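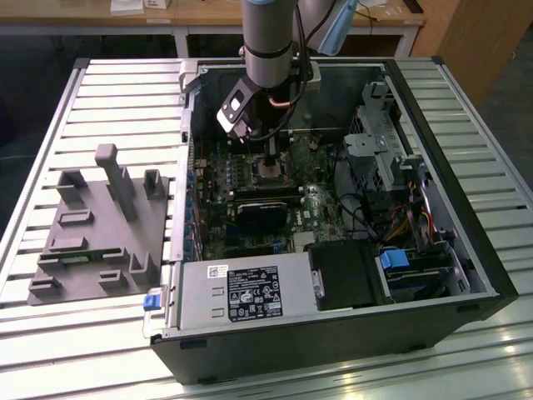

Memory out, memory in: the new arm at Hartley

Print this page | E-mail this page

Hartley takes in old office computers, strips out what can be used again and sends the rest on for proper recycling. We handle 2,000 machines in a busy month, and until last November every one of them was opened, emptied and sorted by hand at the same long row of benches. Now one of those benches has an arm on it, and we are really rather thrilled with it!

The panels still come off by hand. A person lays the tower on its side, looks it over and decides whether it is worth the arm's time at all. A Dell in good order usually is. Something with a smashed board goes straight across to the dismantling cage, and the arm never meets it.

What the arm is learning is the fiddly middle part of the job, the memory above all. Anyone who has pulled memory modules for a whole shift will tell you about their thumbs. The latches are small, the edges are sharp and the slots are always tucked in beside something you mustn't knock. One of our longest-serving bench hands used to tape two fingers before the morning tea break and again after lunch. She now runs the arm's bench and hasn't bought tape in months.

The fixture trays come from Doken and the software from Evau, and we have had a good deal of say in both. The first tray we tried was lovely to look at and far too tall, so people kept catching their sleeves on it. The bench team drew a lower one on the back of a delivery note, and something very close to that drawing is what we use today. 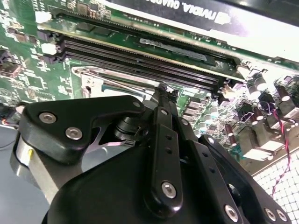 There were worries, and it would be silly to leave them out. When the plan was first pinned up in the canteen the main question was whose job would go. The answer was none, and it has stayed that way — we have 23 people on the floor, the same as before. What has changed is how the day is shared out. Testing used to be squeezed into the last hour, when everyone was tired, and it now has its own table and 3 people who have trained up for it. They are finding good parts that we would once have sent off as scrap.

The arm is slower than a practised pair of hands. On its best shift so far it managed 328 modules, which got a cheer, and on a poor one it spends half the afternoon waiting for someone to sort out a snagged cable. Wiring is still the big headache. Every maker routes it differently, and a person can push a loop aside without even thinking about it. We keep a notebook by the bench for these things and it is filling up fast (some of the entries are quite rude).

People have started talking to it, too. It gets a good morning from the early shift and a fair bit of advice from everyone else.

Next on the list are the drives, with a different set of fingers that Biteck is making for us. The bench team have asked to try them out before anything is settled, and they will. If you work in repair or recycling and would like to come and see the bench running, do get in touch. Mornings are best, before the lorries arrive.

Contact us | Copyright Hartley | Back to top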